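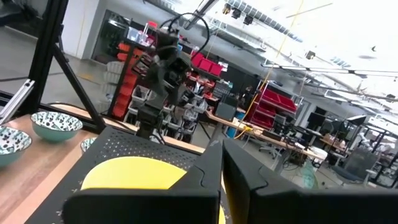
Auf dem Holztisch, Gelb auf Schwarz.

1. März 2025

Seit dem Herbst gehöre ich zu der kleinen Gruppe, die in Purkitz den Gedenkweg für die Zwangsarbeiter der ehemaligen Ziegelei vorbereitet. Viel gebaut ist noch nicht. Das meiste war bisher Papier.

Die Ziegelei lag am Ortsrand Richtung Womero. Von den Baracken ist nichts mehr zu sehen, dort stehen heute Garagen. Im Gemeindearchiv haben wir eine Lohnliste und zwei Karteikästen gefunden, zusammen 100 Namen. Bei vielen fehlt der Geburtsort, bei anderen ist der Vorname in drei Varianten geschrieben. Wir haben lange überlegt, welche Schreibweise auf die Tafeln kommt. Jetzt nehmen wir die aus den ältesten Unterlagen und nennen die übrigen im Begleitheft.

Geplant sind 6 Stationen. Die erste steht am Bahnhof, die letzte am Friedhof, wo es ein Feld mit namenlosen Gräbern gibt. Der Weg dauert zu Fuß eine gute Stunde. Am Hang hinter der Schule ist er für Rollstühle zu steil, dafür suchen wir noch eine Umleitung.

Gestritten haben wir über die Texte. Der erste Entwurf war viel zu lang und klang nach Behörde. »Kamen ums Leben« stand da, wo Menschen verhungert sind. Das haben wir geändert. Pro Tafel bleiben jetzt wenige Absätze, dazu ein Auszug aus einem Brief oder einer Akte, wo es so etwas gibt. Für zwei Stationen haben wir bisher keinen.

Das Begleitheft soll in einer Auflage von 1.000 Stück erscheinen und kostenlos ausliegen. Die Druckerei in Ponisside hat ein brauchbares Angebot geschickt, allerdings ohne die Übersetzungen. Polnisch und Ukrainisch möchte ich auf jeden Fall dabeihaben — notfalls als Einlegeblatt.

Eröffnet wird im Juli. Es soll eine schlichte Feier werden, mit dem Verlesen der Namen und ohne Blaskapelle. Ich lese einen Teil der Liste und übe gerade die Aussprache, was länger dauert als gedacht.

Wer aus der Gegend stammt und noch Briefe oder Fotos aus der Ziegelei zu Hause hat, kann mir über das Kontaktformular schreiben. Wir scannen alles ein und geben die Originale zurück.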